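Home | Issues | Authors | Contact
Last updated: July

4. Changes to Kitchen Work at Carnine
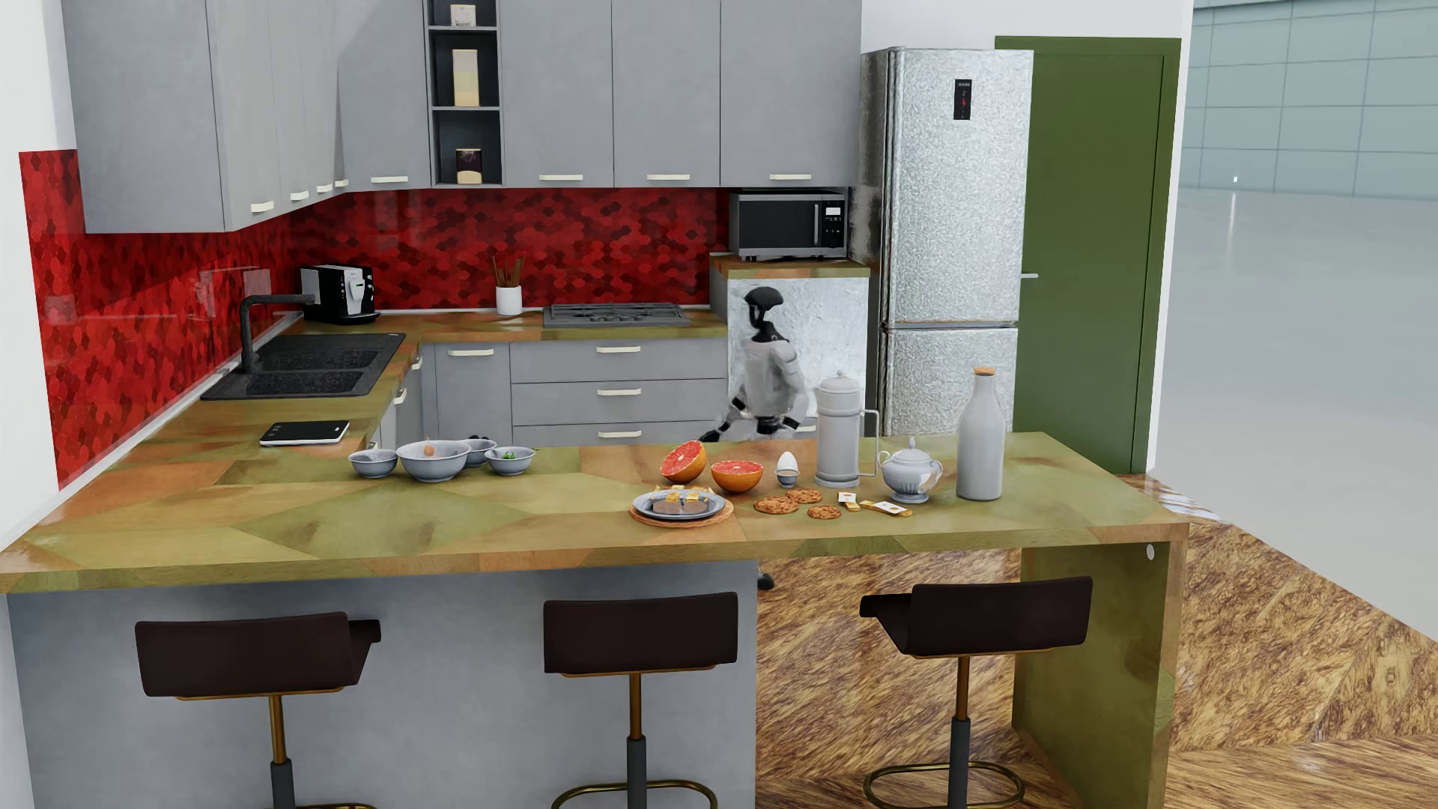
The second part of the study concerns the serving counter, where cold plates are put together before the morning and midday meals. Before the Cundance system was brought in, this work was shared by two people on each shift. One set out the food and the other cleared, restocked and dealt with requests. Under the new plan the robot takes over most of the setting out, and one person stays at the counter for the whole shift.

Figure 4. Simulated kitchen used for task planning, with a humanoid robot behind the peninsula counter. Bowls, cut grapefruit, a plated board, an egg in a cup and cookies are on the worktop; three bar stools stand on the near side.

We interviewed all 23 members of the kitchen staff and logged 163 task handovers over 10 weeks. The staff did not describe the work as lighter. They described it as broken up differently. Lifting and carrying went down, but checking went up, and checking was not in anyone's job description when the study began. Craig Drummond, the shift lead, rewrote the duty sheet 4 times during this period, mostly to settle who answers for a plate that the robot has set down and a person has passed.

The layout was a second source of complaint. Staff were used to working from both sides of the counter. With the robot on the kitchen side, they moved to the guest side and had to walk around to reach the sink and the cooktop. Several asked for a second set of utensils so that they could avoid the trip.

Pay grades were left as they were. Six of those interviewed thought the checking work should count as a skilled duty, and the matter was still open when we finished collecting data. The Civedwood site, which kept two people at its counter, is treated in Section 5.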